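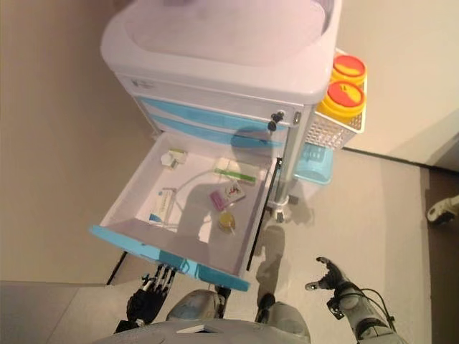 Handout 4, page 216

Drawers, carts and small stores: working rules for mobile manipulators

Course notes prepared by Jhonatan Correa for the Edodari short course. Read with the risk assessment template from the previous handout.

4.1 Scope

These notes cover a legged or wheeled robot with two arms working at a cart or drawer unit built for human staff. They do not cover fixed cells, guarded arms or automatic dispensing cabinets. The medical cart is used as the worked case. It has several drawers, a lock at the side, a sharps station on a side basket and castors. Each feature brings its own rule.

4.2 Before the approach

The castors are braked by a person and the brakes are checked by pushing the cart at the work surface. A robot pulling a drawer applies a horizontal load at low height, and an unbraked cart will follow the hand.

The key is the responsibility of the session lead. The robot does not turn it. If the key is left in the lock during a session, the hand path is planned to stay clear of it.

Bystanders stay outside the marked working area. A doorway counts as part of the working area if an arm at full reach could enter it. The stop button is held by someone with a clear view of both hands.

4.3 Opening and closing

Drawer force is limited to 40 N at the handle. If the drawer has not moved at that limit, the robot releases and reports. It does not try again with more force.

A drawer at full extension moves the centre of mass of the cart forwards. One drawer is opened at a time, and the others are confirmed closed first. No hand rests on an open drawer front, and no balance recovery may use the cart as a support.

Closing is done with an open hand on the front panel. Fingers are kept off the top edge of the panel - this is the usual pinch point, and most of the finger damage in the Skollov log was recorded there.

4.4 Contents

Loose contents are harder than sorted contents. Small packets overlap, clear tubing is poorly seen by depth cameras, and a robot leaning over a drawer puts its own head shadow on the items it is meant to find. Lighting should come from the side opposite the robot. Where this cannot be arranged, the detection test is repeated with the shadow present.

Training sessions use dummy stock only. No needles, opened or sealed, are placed in a drawer.

4.5 Sharps containers

Treat every sharps container as in use, whatever its label or fill level. The container and its basket are entered in the map as a keep-out volume with a margin on all sides. Cables on the forearm are included in the swept volume of the arm. A cable loop can catch on wire mesh when the hand itself is well clear.

4.6 Records

Each session is logged on form 2632. Enter the force limit, the drawer used, the name of the stop button holder and every release. Releases are entered even when no fault was found.

Reading for next time: the Londoño notes on shared corridors, sections on doors and thresholds. The Pulen checklist will be handed out in class.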